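## 4. Sessão prática: dobrar a toalha com as garras manuais

Esta secção destina-se aos membros do clube de robótica Zotia que já concluíram a secção 3 (montagem e calibração). O exercício é feito por uma pessoa, com uma garra em cada mão. As gravações servem depois para treinar o modelo do projeto Flekton.

Revisto por Weidong Yuan, sábado, 16 de março de 2024.

### 4.1 Antes de começar

1. Reserve a bancada na folha da sala. Cada turno dura 52 minutos, incluindo a arrumação.
2. Retire tudo do tampo, exceto a toalha.
3. Verifique os casquilhos de latão das duas garras. Se algum tiver folga, troque a garra e registe a avaria na folha Castaño.
4. Abra e feche cada garra 9 vezes, devagar. O movimento deve ser igual dos dois lados.
5. Passe os cabos junto aos antebraços e deixe folga suficiente para esticar os braços até ao lado oposto da mesa.
6. Ligue o registo no portátil e confirme que o canal 915 aparece a verde. Se ficar amarelo, desligue e volte a ligar a garra esquerda, depois a direita.

> **Nota:** as garras da série de janeiro têm a mola mais dura. Não misture uma garra antiga com uma nova na mesma sessão.

> **Cuidado:** não ponha os dedos entre as pontas da garra com o gatilho premido. As articulações laterais também entalam a pele.

### 4.2 Posição inicial da toalha

1. Deixe cair a toalha sobre a mesa, sem a alisar. Cada repetição deve começar com uma forma diferente.
2. Confirme que nenhuma ponta fica pendurada fora do tampo.
3. Coloque-se de frente para a mesa, com as duas garras abertas e visíveis para a câmara da cabeça.
4. Diga em voz alta o número da repetição e comece.

### 4.3 Execução

1. Procure um canto com a garra direita. Se não houver nenhum à vista, levante uma prega e deixe o tecido escorregar até aparecer um.
2. Aperte o canto com as pontas da garra, apanhando pouco tecido. Um aperto muito fundo esconde a bainha e dificulta a largada.
3. Siga a bainha com a garra esquerda até ao canto seguinte e aperte.
4. Levante a toalha e afaste as mãos até o tecido ficar esticado entre as duas garras.
5. Baixe a toalha sobre a mesa, começando pela borda mais afastada do corpo.
6. Largue os dois cantos ao mesmo tempo e alise o tecido com as pontas fechadas.
7. Dobre ao meio, alinhando primeiro os cantos e só depois as bainhas.
8. Repita a dobra no outro sentido, recue as garras e espere 4 segundos antes de parar a gravação.

Se um canto escapar a meio do movimento, continue. As recuperações também interessam ao treino – só se elimina a gravação quando a toalha cai ao chão ou quando um cabo fica preso.

> **Nota:** trabalhe a uma velocidade constante. Puxões rápidos deixam o tecido desfocado nas câmaras das garras, e essas repetições costumam ser rejeitadas na revisão.

### 4.4 Fim do turno

1. Pare o registo e aguarde a mensagem «cópia concluída».
2. Guarde a sessão na pasta Brandport, com as iniciais do operador no nome.
3. Desligue os cabos pela ficha, nunca puxando pelo fio.
4. Pouse as garras abertas no suporte – fechadas, a mola perde força.
5. Anote na folha da sala as repetições a rever.

### 4.5 Imagens de referência 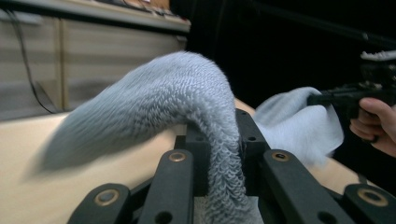
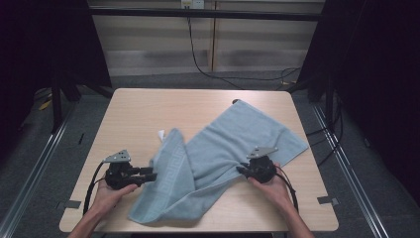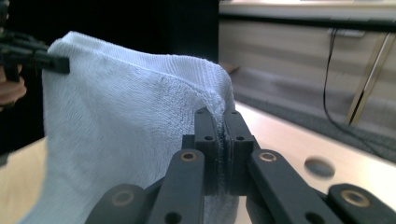 *Figura 4.3 – Toalha esticada entre as duas garras (passo 4 da execução), vista pela câmara de uma delas.*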